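October
Course notes, prepared by the robotics teaching staff
Zandley Institute, Intro to Robot Learning

We use cookies to remember your settings. By continuing to browse you accept this.

Week 7 handout. Showing the robot: by hand, by remote, by driving

Read before lab. Slides go up later, these are the notes I talk from so excuse the shorthand.

Last week: writing the controller yourself. Fine for a gantry, miserable for folding a towel. This week: person does the task, machine records, machine tries to copy. Learning from demonstration, imitation learning, programming by demonstration, the names overlap and the papers don't agree. Use whichever, be consistent in your report.

What a demonstration is, for us. A list of pairs. Observation at time t, action at time t. Observation = whatever the robot will have when it runs alone (camera, joint angles, wheel speed). If you could see it while demonstrating and the robot can't, trouble. More on that below.

Three ways to get the pairs

1) Kinesthetic. Arm in gravity comp, you hold it and move it. Cheap, no extra hardware. You feel the contact. Bad side: your hands and half your body end up in the camera view, and at run time they're gone. Record joints only on the first pass, then replay the path with hands off and record the camera on the replay. Do this in lab. Every group that skipped the replay last year had to redo it.

2) Teleop. Leader arm, gamepad, VR controller, space mouse. Camera view stays clean. You lose touch unless the leader has force feedback, ours doesn't. Expect to squeeze too hard for the first few tries. Delay matters a lot. Under load the Fludness bench used to lag enough that people started to move, stop, wait, move. The policy learns the stop and wait too!! It has no idea that was you being patient.

3) Driving. Oldest version of the idea and the one most people forget belongs here. A person sits in the vehicle and drives normally. Steering, throttle, brake go to the log along with the camera. The demonstrator is already at the controls, so no mapping problem between their body and the robot's. Which is why the course does driving before arms, even though the lab has arms.

Correspondence problem

Your hand has fingers, the gripper has two. Your elbow goes where the robot's can't. For 1) it solves itself, you're moving the real joints. For 2) depends on the leader: same shape = easy, gamepad = you're inventing a mapping. For 3) same wheel, same pedals, nothing to solve. Write down your mapping before you collect. A changed mapping halfway through means two datasets, not one.

Data you'll work with

Lab set A: peg task, 20 demos, by hand.
Lab set B: same peg task, by remote, collected on the Fludness bench.
Lab set C: the Eruna road set, 123 clips, human driver, forward camera. Highway mostly. Don't re-share it outside the course.

Look at set C before you train on it. Really open the clips. Things to ask while you scroll:
- what did the driver do here and could you tell from this one moment why
- which way is the car in front going, how fast compared to us (one still won't tell you! you need several)
- what on the windshield or hood could the network latch on to
- what's never in the data at all

Last one is the big one. Good drivers make boring data. They stay in the lane, so no examples of getting back into the lane. Then the copy drifts a little, sees something the driver never showed it, does something slightly wrong, drifts more. Errors compound. For the simple version of the bound the cost grows with the square of the horizon, derivation is on the board Part 2, copy it down, it will come up again.

Fixes, in the order you should try them

a) Demonstrate recoveries on purpose. With the arm: start from a bad pose, show the way back. With a car on a public road you obviously don't swerve for the data set. Old trick is side cameras with a corrected steering label, so the network gets a "you're too far left" view without anyone being too far left.

b) Noise injection. Push the command a bit during the demo, record what the person does to correct. Label = what the person wanted, NOT the noisy command. People get this backwards. Only in sim or on the bench.

c) Run the policy, have the person label what they'd have done, add to the set, retrain. Works well, hard on the person. Labeling steering angles with no wheel feel is suprisingly difficult. With teleop you can do the takeover version: person watches, grabs control when it goes bad, only the grabbed part gets kept.

Copycat problem

Give the network the previous action as an input and it may just repeat it. Low training loss, looks great, useless on the car. On a straight highway the last steering angle is nearly always the next steering angle. Check by holding out the clips where the action changes and scoring only those. If the score collapses there you have a copycat. Flanagan route clips have more ramps, use those for the check.

Related: things in view that correlate with the action but don't cause it. Dash lights, reflections in the glass, the hood. Hood is constant so mostly harmless, but cropping it costs you nothing. If you crop, crop the same way at run time. Somebody forgets every term.

How to demonstrate well (applies to all three)

Decide the strategy first. Go around the block on the left, always left. If half your demos go left and half go right, a mean squared loss averages them and goes straight into the block.
Don't pause to think mid demo. Think, then record.
Same start button, same stop button, trim the dead time at both ends.
Vary what will vary later. Light, object position, a different person on the controls.
Throw out bad ones the same day. You won't remember in two weeks.
Keep a notes file next to the log, one line per demo is plenty.

On the road set you can't pick the conditions, you take what the drive gave. So count on the split instead. Split by drive, never by single clip, neighboring clips are near copies and your test score will lie to you.
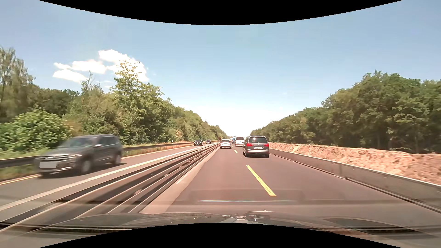
For lab: bring the mapping sheet filled in, one per group. Train on set A with and without the replay pass, then the small steering network on set C, whole image and cropped. Report the score on held-out drives and seperately on the action-change clips. Write-up is 2 pages max, plots don't count toward the limit. Arm bookings open at 7, sign up on the sheet by the bench door.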